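Nascombe Used and Ex-Display
Tables and seating

Tendano work table, white top, black metal frame
Item 1837
$215, pick-up or local delivery
Matching Otar mesh chairs priced separately, see below

The maker's leaflet for the Tendano calls it "a surface for every kind of work". I've sold furniture for long enough to distrust a sentence like that, so I'll go through what it does well and what it doesn't and you can make up your own mind.

It's a big plain white rectangle on a black metal frame. The top is 22 mm thick and the whole thing weighs 43 kg, so bring a second person. The leaflet says one adult can put it together in the time it takes to drink a coffee. I've put up a fair few and my coffee has gone cold every time. The frame bolts are fiddly, and two of them have to go in before the top sits down or you'll be taking it all apart again.

What you're paying for is a flat, pale, empty top with no drawers or cable holes in it. Small dark parts are easy to find on it. If you drop a clip or a screw you'll see it straight away, and people who do bench work seem to like that more than anything in the leaflet. The other side of it is that you'll also see every pen mark. "Wipe-clean" is the claim. Pencil and coffee come off with a damp cloth. Permanent marker comes off if you get to it the same day, and after that I wouldn't bet on it.

"Scratch resistant" is another one. Compared to what? Dragging a metal tool across it will leave a line. Put a mat down if you use clamps or anything with a sharp foot.
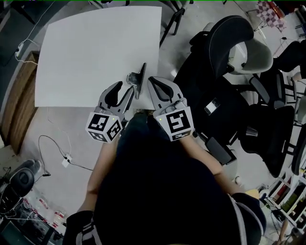 White top, with black office chairs beside it.
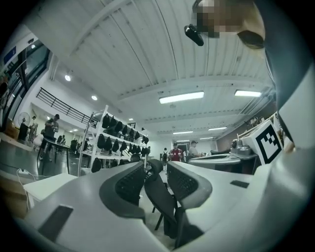
The frame is thin. Some buyers like that and some get nervous. I was in the second group, and I still wouldn't use one as a workshop bench for hammering or sawing. For sorting, packing, light assembly, sewing and laptops it's fine. It will wobble on an uneven slab until you adjust the feet, and the feet on the older ones are stiff. Ask me to free them up before you load it and I'll do it at no charge.

There's no cable tray. Tendano used to sell a clip-on one, and I've had two through here. Both sagged. Buy a decent power board and fix it to the wall if you can, otherwise you end up with leads all over the floor and someone's foot in them by lunch.

Chairs to go with it

The Otar is a black mesh office chair with arms. We have it with a headrest and without. I'm not sold on the headrest. It looks smart in a showroom, but if you spend your day leaning forward over a table your head is never anywhere near it. Get it if you sit back to read or take calls. Save your money otherwise.

The mesh is cooler than foam in summer, I'll give them that. The word "ergonomic" turns up five times on the box and I couldn't tell you what it's meant to promise. Come in and sit on one for ten minutes.

Check the arm height against the table. On some Otars the arms won't go low enough to slide underneath, and then the chairs stick out and crowd each other — worth knowing if your room is narrow.

What buyers have told us

Aleksandra Michalski bought four tables for a shared workroom last November:
"They're good tables. I was told they'd look new for ten years and I'd say they looked new for ten weeks. They still do the job. I would buy them again at the used price and I would not pay full retail."

Dymphna Ní Chonaill has one at home:
"Bigger than I pictured. Measure your doorway. The top had to go in on an angle and we took some paint off the frame."

Condition

All graded B unless the tag says otherwise. That means light marks on the top, possible chips on the legs, all bolts present. We don't respray or polish. If a leg is bent we don't sell it.

Delivery and returns

Delivery inside Heywood is included. Outside Heywood, ring for a price. We carry to the ground floor only. Stairs are extra and we'll want to see them first.

Seven days to return it, clean and in one piece. If you've drilled the top it's yours. Tendano's own warranty doesn't pass to a second owner, whatever the sticker under the top says.

Price and stock checked Fri 29 August.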